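Progress report to the Basis program, September 2021
Project: Teaching bin picking by demonstration
Prepared by the robot learning group, Stilliston laboratory

This report covers the second period of our project. The first report described the purchase of the equipment and the first safety approval, so I will not repeat these parts. I will explain what we did since then, what was slower than planned, and what we ask for the next period.

The goal of the period was to collect demonstrations of one task, which is to take parts from one bin and move them to the second bin behind it. Our plan promised two ways of showing the task. In the first way, the operator holds the arm and guides it by hand. In the second way, the operator sits at a desk and moves the arm with a remote controller, looking at it directly. We wanted to compare the two ways before we decide which one we use for the large collection.

Until now we have recorded 710 demonstrations that passed our check. The plan for the full project is 2,000, so we are a little behind the schedule. The main delay came in the first weeks, when the bins moved a small distance each time the gripper touched a wall. A recording made before such a movement could not be compared well with a recording made after it. We now hold the bins with clamps and we check their position at the start of each session. This is a simple solution and it costs almost nothing, but we should have done it from the beginning.

The hand guiding is easier to learn. A new operator needs one short session and then can already produce useful recordings. However, the arm is heavy to turn near the end of its reach, and operators become tired. When they are tired they make bigger and less careful movements, and we see this clearly in the data. For this reason we limited one hand guiding session to 60 minutes, with a pause in the middle.
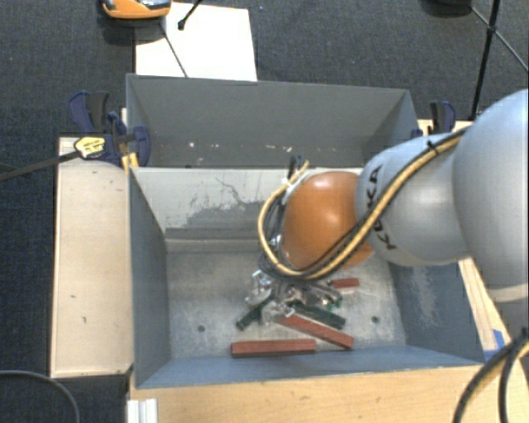
The remote control takes longer to learn, and in the beginning most operators did not like it. It is difficult to judge the height of the gripper from the desk, and many first attempts closed too early, above the part. After several sessions this problem became much smaller. The recordings are also cleaner for our purpose, since no human hand pushes on the arm and the force values come only from the contact with the parts and the bin. We also changed the speed limit of the controller – at the original setting the arm reacted too fast for small corrections.

Long parts which lie across each other remain the most difficult case for both ways. The operators solve it differently. One of them pushes the upper part to the side first, another one takes it always from the end. We discussed if we should give a strict rule for this. We decided to leave the choice free, but to write it in the notes of each recording, so that it can be separated later if the training needs it.

From the checked recordings we trained a first small model. I want to be careful with this result, because only 52 trials were made and all of them with few parts in the bin. The model approaches a single part well. With parts that touch each other it often hesitates, and the trial must be stopped by the operator. We consider this as a start and not as a result for publication.

Our partner in Prusedcombe received a copy of the recordings and is preparing the tool for labeling. The cable guide from Berrada was delivered later than agreed, and it is not yet mounted. Until then we continue with the present cabling and keep the rotation of the last joints limited.

For the next period we ask to move the unused travel money to operator hours. The total budget stays the same. If this is accepted, we can start the large collection in October with remote control as the main way, and keep the hand guiding for the training of new operators. The corrected time plan is attached to this report as a separate file.

Stilliston laboratory, robot learning group | Contact | Copyright 2021 | Back to top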